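Chapter 9
Gathering Demonstrations

A policy learned from examples can only be as good as the examples it was given. The earlier chapters took the data as it came: a folder of recordings, already trimmed and labeled, ready to be split into training and test sets. In this chapter we go back a step and look at how such a folder gets filled. Most of the work is plain and repetitive, and a good part of it happens before anyone touches a robot.

We will use one task throughout. A robot arm has to pick up a household object from a table or a low shelf and put it down somewhere else. The arm is steered by a person, called the operator, and every movement is stored together with the camera views. One such recording, from the start signal to the stop signal, is an episode. The task sounds small, but it raises nearly every question that larger ones do.

9.1 What counts as an example

An episode has three parts: what the cameras recorded, what the arm's joints reported, and what the operator commanded. All three need to share one clock. If the camera stream lags behind the commands by even a few frames, the learner is shown a hand closing on an object that, according to the image, it has not reached yet. Errors of this kind are hard to spot by watching the video. They show up later as a policy that grasps too early or too late, and by then the recordings may be months old.

The group at Erholm, whose logs are used in the exercises, lost 33 episodes this way in August. The clock on one camera had been reset and the others had not. Rekha Pillai, who ran the sessions, now starts each one with a short test recording and compares the time stamps before going on.

9.2 Setting up the workspace

Before recording starts, decide which things will stay fixed and which will vary. The height of the fixed camera, the position of the table and the exposure setting are usually held constant for a whole session. Object positions are changed between episodes. The background falls somewhere in between – a policy trained against a single plain wall often fails when the wall is gone, but a background that changes all the time makes it harder to trace a fault to its source.

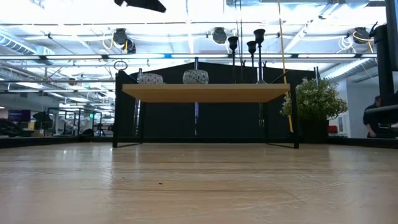 Lighting deserves its own line in the session notes. Overhead lamps put reflections on a tabletop, and these move when a lamp is turned or a panel is shifted. Dark, thin objects are a second difficulty. Seen against a bright ceiling they lose their surface detail, and a depth sensor may return nothing at all for a narrow stem. Check the view from every camera with the objects in place, and save one still from each.

9.3 How many episodes

There is no fixed answer. A common way to start is to record 17 episodes, train a rough policy, and see where it fails. The next batch is then aimed at those failures. Section 9.5 works through this procedure with the Treris recording software, and Section 9.6 deals with episodes in which the operator made a mistake and recovered. Many groups throw such episodes away – we will argue for keeping most of them, with a label.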